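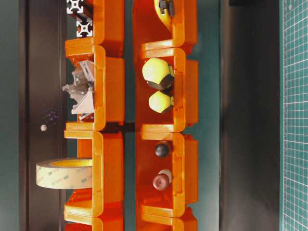 Component storage bins, workshop bench.

Digital Skills Training Service Desk
Ticket 2344
Subject: Certificates not issued to participants of the Storow workshop
Opened: 2018-07-29
Raised by: Magdalini Karras, Workshop Coordination
Priority: Normal
Status: Resolved, awaiting confirmation from requester

Description of fault

Participants who completed the one-day digital skills workshop at the Storow training centre have not received their certificates by e-mail. The attendance register was uploaded to the Nilleleck learning portal on the evening of the workshop and the portal displayed the message "Register accepted". The certificate page for the session shows the status "Pending" against every name. Selecting "Issue now" returns error 500 and the page must then be reloaded.

The requester has tried two browsers and a second staff account. The result was the same in each case. Certificates for the earlier Byun session, held in the same month, were issued without difficulty.

Entry 1, Service Desk

The fault was reproduced using a test administrator account. The portal is otherwise working normally and participants are able to sign in and view their course materials. The requester was asked to supply the original register file and to make no further attempts to issue certificates while the matter is under review.

Entry 2, Magdalini Karras

The register file is attached. Please note that 7 participants were moved from the waiting list on the morning of the workshop and were added by hand at the foot of the sheet. Several participants require the certificate for their employer and have asked when it may be expected.

Entry 3, Service Desk

The file has been examined. In 4 of the rows added by hand the date of birth column contains text in place of a date. The portal accepts such rows at upload but the certificate service does not, and it stops the whole batch when it meets the first of them. The remaining participants are therefore affected although their own records are correct.

A corrected register has been prepared and returned to the requester for checking against the paper forms. It should not be uploaded until the existing batch has been cancelled by the Service Desk.

Entry 4, Magdalini Karras

Checked against the paper forms. One surname was also misspelt and has been amended in the attached version. I confirm that the old batch may be cancelled.

Entry 5, Service Desk

Old batch cancelled. Amended register uploaded. "Issue now" completed without error and the status of all participants has changed to "Issued". The mail log shows the messages leaving the portal. Two addresses were rejected by the receiving server and have been sent to the requester separately.

Entry 6, Service Desk

The missing check at upload has been reported to Inov, who maintain the certificate service, under a separate reference. Until a correction is supplied, coordinators are requested to use the blank register template and to enter dates as day, month and year in figures.

This ticket will close automatically if no reply is received.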